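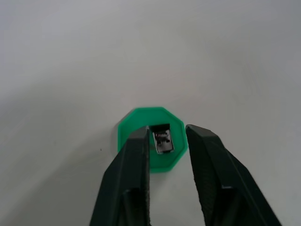 The Durent label printer in our packing room has decided that every label is two labels. It prints the top half of an address, feeds a blank, then prints the bottom half on the next one, so that each parcel leaves us looking like it is going to a street with no city or a city with no street. This started on Tuesday, right after the 4.3 driver update that the Ledum shipping software told me I wanted. The labels in question are plain white rectangles, but we also run shaped stickers for the lids, and the outline we use for those is a flat octagon, eight straight edges, same as the green piece at the top of the ticket. I mention it now because the shape matters further down. Setup: one Durent desktop printer, one Windows laptop, one USB cable, one increasingly thin-skinned shop owner.

Status: Open
Priority: Normal (I picked Urgent. It was changed.)

What I did before writing in

Turned it off and on. Turned it off, went to lunch, turned it on. Swapped the USB cable for the one that came in the box. Cleaned the print head with the little pen. Ran the self-test, which came out flawless, on one label, with every line where it belonged. So the printer knows how. It just won't do it for me.

Update, same day, 2:40 p.m.

Support reply was to recalibrate the media sensor. Held the feed button until the light blinked twice, let go, and watched it spit out labels to find the gap. It found the gap. Printed a real order and got half an address. Recalibrated again with the lid pressed down by hand, as suggested. Same result, plus a sore thumb.

Update, next morning

Second suggestion was that my roll is bad. I buy the 500-count rolls from Manríquez Paper and have done so for years without a complaint, but fine. Opened a new roll. Half an address. Borrowed a roll of a different make from the frame shop next door. Half an address, on nicer paper.

I'd like it noted that my order counter in Ledum now stands at 3,199 shipped, and that until this week every one of those went out with the whole address on a single label. I was looking forward to the next one. It is sitting on the bench with its label in two pieces, held together with tape.

Update, after lunch

Third suggestion: uninstall the driver, reboot, reinstall. Did that. The installer asked whether I would like to keep my existing preferences and I said yes, as any person would. Half an address.

Then I went looking on my own. In the driver's preferences there is a tab called Stocks, and under Stocks there is a list of every label size I have ever saved. The shipping stock was there, correct to the last fraction of an inch. It was not the default. The default was "Lid octagon," which is about half the height of a shipping label, and which the update had moved to the top of the list, apparently because the new version sorts by date modified. I had last touched the octagon in January to nudge the logo over.

So Ledum sends a full-height address, the driver thinks the page is one lid sticker tall, prints that much, looks for the next gap, finds it one label later, and carries on with the rest. Each part of this is doing its job perfectly.

Set the shipping stock as default. Printed one. Whole address.

Update, ten minutes later

Half an address. Closing and reopening Ledum puts the octagon back. It seems Ledum keeps its own copy of the default and hands it to the driver at startup. Found the setting under Account, then Devices, then a gray arrow I had taken for decoration. Changed it there too. Restarted both programs, then the laptop, then the printer. Printed 3 orders in a row with no blanks between them.

Requests, in case anyone reads these

Please don't change my default stock during an update. If you must, please tell me. And the page on split labels in the Drandberg reseller help center should mention the Stocks tab somewhere before it gets to "consider replacing your printer."

Still happening: the preview window in Ledum shows the label sideways. It prints the right way up. I am not touching it.

Status changed: Open to Resolved by customer

2 people found this helpful | 0 shares

Search tickets Enter keyword or ticket number Go

Drandberg Office Supply Support | Contact us | Terms | Back to top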